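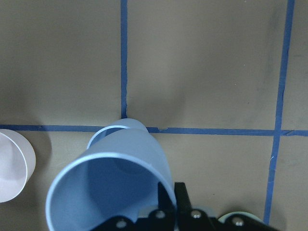 One owner wrote to ask whether the Droso really needs an empty wash before its first proper load, as the machine looked perfectly clean coming out of its box. Yes please, it does. A little water is left inside from testing at the works, and there may be dust from the packing as well, so do be patient with it for one wash.

Section 4: Getting your Droso 2099 tabletop dishwasher ready

By now you should have the machine in its final place, with the door opening freely and both hoses at the back. If you haven't yet cut the straps off the lower basket, go back to Section 3 and do that first.

1. Screw the grey inlet hose on to your cold tap by hand. If your tap has no thread, you will need the Bortolotti adaptor, part 3379, which is sold separately and comes with its own washer.

2. Hang the drain hose over the edge of the sink and push the clip down until it grips. The end of the hose must never sit under water.

3. Turn the tap on slowly and have a good look at both ends of the inlet hose. A drip usually means the washer has slipped sideways, so turn the tap off, undo the hose and settle the washer flat again.

Caution: do not use pliers on the plastic nut. It cracks easily, and a cracked nut may hold for a week or two before it lets go.

4. Fill the salt container using the funnel, then wipe up any spilt grains. Only dishwasher salt will do.

5. Close the door, choose the 60 degree wash and press Start. Leave the baskets empty this time, and don't add any tablet or powder.
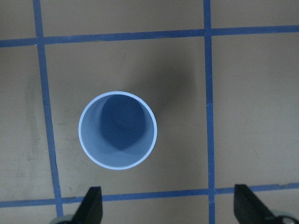
Fig. 7. Cup, seen from above.

6. When the wash has finished, leave the door shut for 20 minutes. There is a good deal of steam in there, and it is kinder to your cupboards (and your face!) to let it settle.

Now for the first real load. Cups and glasses go in the upper basket with their open ends facing down, and it helps to lean them a little so that water can't collect in the foot.

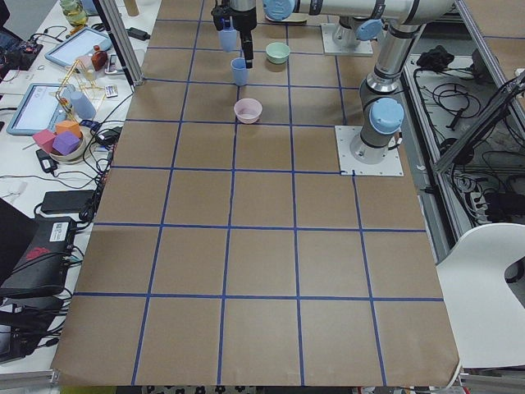 Plates stand in the lower basket, all facing the middle. Scrape them first, but there's no need to rinse. Give the spray arm a gentle push round before you shut the door, and if it knocks against anything, move that piece along.

Note: light plastic things can be tossed about by the spray, so tuck them in between heavier pieces.

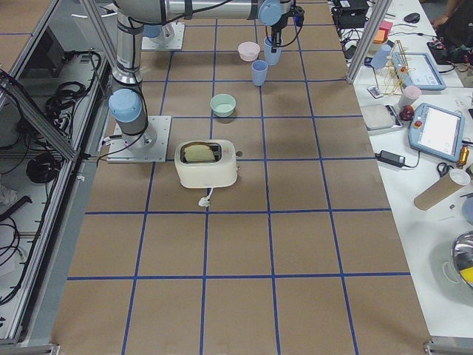 Knives go in the cutlery holder with their points down, and spoons are best mixed in among the forks so that they don't nest together. Once you are happy with everything, put a tablet in the door tray and carry on to Section 5, where the other washes are explained.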